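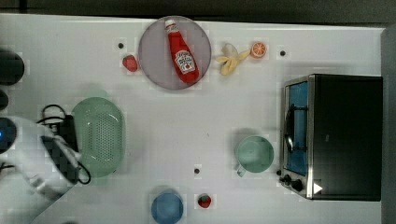
Jukau Play Kitchen Club – Setup & Storage board

Topic: table layout before the March open day, opinions pls

drawat_jukau
Posts: 84
ok so trying to settle the pretend kitchen table. Toaster oven on the right, door facing left into the middle. Ketchup on the round plate. Banana and orange slice between plate and oven. Strawberries wherever. Mint mug in front of the oven.

Questions:
does the oven stay on the right or go at the back
does the ketchup get a plate at all
is it too much red

Need to decide by tonight, the label sheet goes to the printer in the morning. Short answers fine.
– Devendra Rawat

pegboard_pam
Oven to the back. Every time. A kid on the left side can't get at the door without leaning over the fruit, and then the fruit is on the floor. We had it at the back all last winter and it was fine.

lowshelf
Disagree w/ Pam. At the back the little ones can't reach the knobs and the knobs are the whole fun. Right side is good. Maybe turn it a bit.

nettle44
ketchup should stand up. why is it lying down on a plate. nobody serves ketchup like that

drawat_jukau
It rolls. On the plate it stays put, there's a rim. Standing up it gets knocked over in the first two minutes and then we're hunting under the radiator again.

nettle44
so put it in the bowl

drawat_jukau
bowl is for the strawberries. In theory.

pegboard_pam
In theory lol. One strawberry way off to the left of the plate and the other one down by the bowl. If the bowl is for strawberries put the strawberries in the bowl Dev

tomasz_b
What do you all do about the holes in the table top? Same problem on ours, white top, small holes, and crumbs of that foam food get down in them. I bought plastic plugs from Gravetari, the 70 cent ones, they pop out if you look at them wrong. Waste of money imo.

lowshelf
felt dots underneath. Cheap and they stay. Don't bother with plugs

tomasz_b
Underneath! ok. Will try that.

quietcorner
Posts: 4,000
Can I ask about the banana. Ours came with the peel closed, this one is the open kind with the flaps out. Kids here fight over the open one. Is it sold like that or is there a closed one somewhere in the box too

drawat_jukau
Only ever seen it open. It was in the mixed fruit bag, w/ the orange slice. No closed one in the box, I checked twice. Want me to look again?

quietcorner
no no. just jealous

pegboard_pam
Going back to plates bc nobody answered me in the other thread. The lavender gray one is fine. The green one, is it in or out? It's the same mint as the mug, near enough, and I think they get mixed up when we do the color sorting.

drawat_jukau
In. Different green. The plate is more gray, see below, then tell me it's the same as the mug
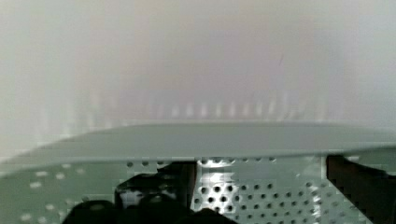 Jukau Play Kitchen Club, tableware & small parts group

Gray-green, matte, bit of a sheen on it. Put it next to anything properly mint and it looks like a stone. The perforated metal under it is closer to mint than the plate is. So for color sorting: plate goes with the grays. Mug goes with the greens. Done.

pegboard_pam
I'd still call that green. A four year old will call that green. You can't put it with the grays and then tell them they're wrong

lowshelf
+1 Pam. Green.

nettle44
green

drawat_jukau
ok fine. Green. The label sheet says "green plate" then and we leave the mug off the sorting card. Happy?

tomasz_b
Leave the mug on. Two greens is a good talking point, you ask them which is lighter. We do it with the blues and it eats up half the session.

drawat_jukau
hm. Ok mug stays on. Changing the sheet again, that's version 7, the printer at Usuga is going to block my number

quietcorner
Are the perforated panels from the Mundimus clearance? I wanted some for hanging utensils. They said all gone by the time I called

drawat_jukau
Different lot, I don't know where they came from tbh, they were in the storeroom before I joined. Ask at the desk.

lowshelf
can we go back to the oven, the layout closes tonight and all we've done is plates

drawat_jukau
Right. Tried it a few ways. With the oven on the right and the door facing in, you get the whole left half for plates and whatever people bring. I think that's the one. Pam I know. But the fruit can go up near the top and then nobody has to lean over it, they just come round the front.

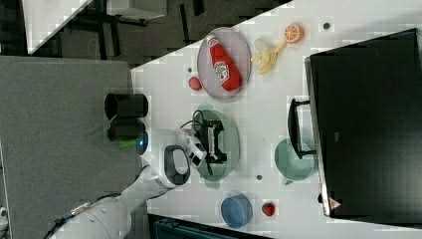 Also it leaves the front edge for the blue one and a strawberry, so the small kids have something right where they're standing. Ketchup goes further up, on the pink oval plate this time and not the round one, it has more room for the bottle. Game controller is still on the green plate, it needs to go back to the electronics shelf before the open day. Whoever sets up, don't let me forget that. Not food.

nettle44
today's special

pegboard_pam
ok the oval one under the ketchup is better. I'll give you that. Still lying down though

drawat_jukau
It is staying lying down

pegboard_pam
And the oven. I'm not going to fight about it, but if the door gets leaned on I'm moving it to the back at lunch and I won't be posting about it first.

lowshelf
fair

tomasz_b
Felt dots went on. Good so far. One fell off but I think my hands were greasy

quietcorner
Does the sorting card have the orange slice under orange or under fruit? We had a parent argue it both ways last time

drawat_jukau
Both. It's on two cards. Colors card and food card. Same w/ the strawberries, banana is only on food bc I ran out of room and the peel makes it too wide for the box.

quietcorner
ok good. I can bring ours if you need a spare slice

drawat_jukau
yes pls. sending the sheet now, if theres a typo its too late

lowshelf
"strawbery"

drawat_jukau
no

lowshelf
second row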